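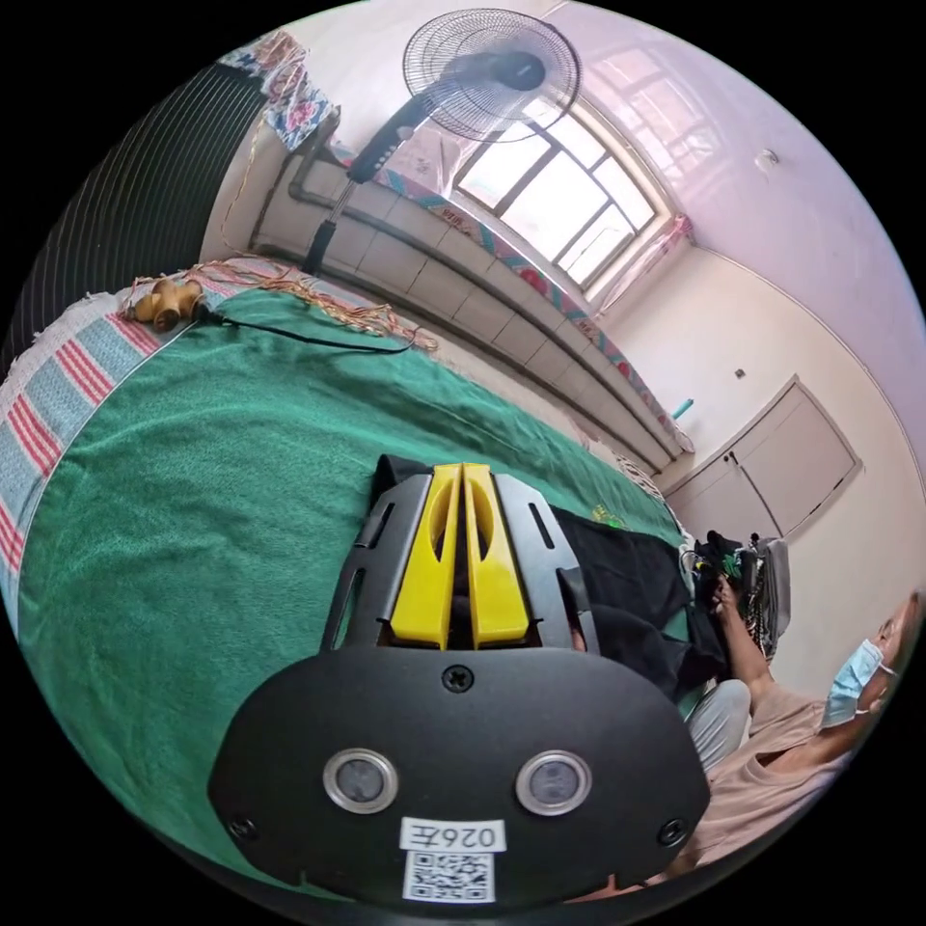

Sondau旧市街の城壁と水門を歩いた記録。案内板の地点番号は通し番号に方角や左右が付かず、川を挟んで同じ番号が向かい合う箇所があるので、自分のメモでは番号を振り直した。書式は写真の白いラベル「026左」と同じで、数字の後ろに漢字で左右を付ける。左右は下流を向いたときの左岸・右岸。以下、この表記で書く。

---

起点はBulmont駅。旧市街へは36番のバスで、南門前下車。鉄道のSondau駅は新市街側にあり、城壁までの道が単調なので使わなかった。バスの整理券は後ろ扉で取る。降車時に現金で払う場合は釣りが出ない。

---

南門は1685年の銘が外側の楣石にある。内側の石は色が明らかに新しく、後年の積み直し。門をくぐってすぐ右の階段が城壁上への登り口だが、午前中は逆光で銘が読みにくい。撮るなら午後、先に東側を回ったほうがよい。

---

城壁上の通路は反時計回りの一方通行。途中の降り口は北塔のみ。幅が狭く、すれ違いを前提にしていない。手すりは内側にだけある。雨のあとは北塔の手前が滑る。底の硬い靴は勧めない。

---

Lei川の水門は左岸側が本体、右岸側は舟の待避所の跡。観光地図では両方とも「水門」と書いてあって紛らわしい。石の溝に板を落として水位を調整する方式で、溝の摩耗は左岸側のほうが深い。待避所には舟をつないだ鉄の輪が残る。

---

水門の内部は見学ツアーのみ。定員は最大30人、受付は南門脇の窓口。英語の回は午後だけ。6月に来たときは増水で中止になり、窓口の掲示以外に告知はなかった。ウェブの予約画面は中止でも「受付中」のままだった。

---

今回は2023年10月23日に再訪。案内役はXinyi Fanさんで、石材の産地の説明が詳しい。下段の石はBulmontの丘の砂岩、上段は川船で運んだ石灰岩とのこと。境目は東壁の外側、遊歩道から見るのが一番わかりやすい。

---

北塔の展示室は地図が中心。城壁の平面図が年代順に並ぶが、縮尺がそろっていないため、そのまま見比べると川が移動したように見える。縮尺を確認してから見ること。館内は撮影可、三脚は不可。荷物の預かりはない。

---

宿は西門の外のMindsteadという小さな旅館。城壁側の部屋は静かだが、窓から見えるのは壁だけ。朝食は7時から。早朝に水門を見たい場合は朝食前に出て戻れる距離。坂は緩いが、石畳なのでキャスター付きの鞄は音が響く。

---

食事は旧市街より川沿いの市場のほうが選択肢が多い。燻製の魚を挟んだ黒パンが定番で、酢漬けの玉ねぎは別添え。市場は昼過ぎには片付けが始まる。旧市街の広場の店は夕方からの営業が多く、その間が空白になる。

---

順路のまとめ。南門→東壁外の遊歩道→水門（左岸）→橋→待避所跡（右岸）→北塔→城壁上→南門。この順なら石材の境目を外から見てから上に登れる。次は水位が低い時期に、橋脚の基部を確認する予定。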